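3. What we did with the cardboard

I should say at the start that this section was meant to be two paragraphs long. Our study is about how people open, fill and flatten ordinary parcels at a table, and I'd assumed the cardboard itself would look after itself. It didn't, and a good part of February went on boxes, tape and the question of what to put underneath them (which I now have opinions about, sorry!).

3.1 The table and its covering

The table in the Druritz room has a curved edge and a smooth pale top. It's a lovely thing to sit at and a bit of a pain to fold cardboard on, as a light carton goes skating off the moment you lean on a flap. We tried a rubber mat first, but the mat gripped so well that people stopped using their second hand to steady the box, and the second hand was one of the things we wanted to look at. In the end we opened out old cartons and taped them into one big flat sheet. Cardboard on cardboard slides a little and then stops, much as a parcel does on a carpet or a kitchen worktop.

The tape matters more than I'd have guessed. We ran a wide beige strip along the main seam, pressed down from the middle outwards so it wouldn't bubble. Any corner left lifting will catch on the bottom of a box sooner or later, and then the whole sheet comes up with it. Creases are less of a worry. An old fold line will stay visible more or less for ever, but as long as it's been pressed flat nothing snags on it, and we stopped trying to iron them out (yes, we did try an iron). Figure 3a has the covering with its tape and crease.
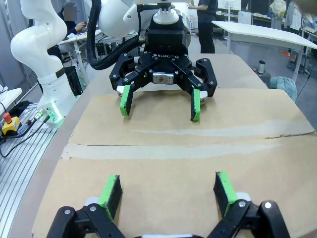

3.2 The parcels

We used 321 parcels in all, and 200 of those came from Surnine, a packaging merchant near Prisbridge that was happy to sell us seconds. The rest we saved up from our own deliveries, so they'd already been opened once and had that soft, slightly furry feel along the folds. I'd wondered if mixing new and used would muddle the results, and to some extent it does, but people at home meet both kinds all the time and I didn't want a study made up only of crisp new board.

All the cartons have the usual four flaps on top. Following Zúñiga, we call the pair that gets folded in first the inner flaps and the other pair the outer flaps, even though everybody in the room just said "the little ones" and "the big ones" from start to finish. The inner flaps are where most of the fiddling goes on. They spring back, they get in the way of whatever's being put in, and with a snug item you end up holding them off with both hands while the front flap flops down over the side. Figure 3b shows a box at this open stage, with a hand on each inner flap and the front flap folded down and outward. 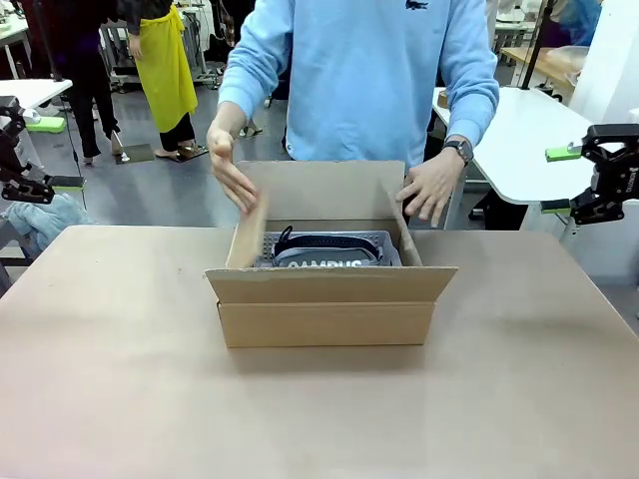 I'd expected the long flaps to cause the most bother, simply because there's more of them to control, but they fold down under their own weight and mostly stay there. The short ones have less board to bend and so they push back harder, and on a new carton you can feel them fighting you. Running a thumbnail along the crease beforehand helps a lot. We didn't tell people to do this, though plenty of them worked it out on their own after a few boxes, and we've marked those trials separately in the tables.

We cut the recordings into short clips, 3000 of them, each covering a single fold, push or lift. Clips where the covering sheet had shifted were left out, and after we'd redone the tape there were far fewer of those. If you're planning something similar, I'd say tape the sheet down properly on the first morning and keep a spare roll in the room.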